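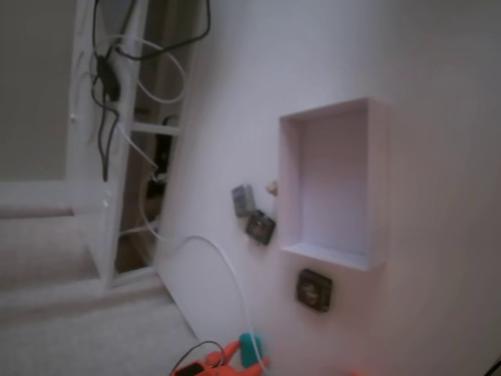

Black and white cables beside the Zemmont cell.

The Zemmont sorting cell has returned to service following its scheduled maintenance in May. Edmund Laskowska checked the clamp at the base of the arm, tightened the wrist screws and reset all joints to their home positions. The camera stand was also realigned - a task now listed in the Gutwood service log.

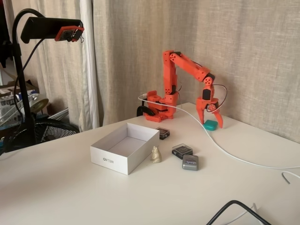 ## Care between services

Operators are asked to check the clamp after every 32 runs and to keep cables clear of the gripper's path. The jaws should be closed before the arm is folded. Any change to the camera mount requires a new calibration, and the colour settings must be saved at the same time.

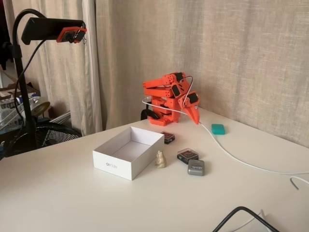 Laskowska has asked that the interval be shortened to 12 runs while the new wrist servo is broken in.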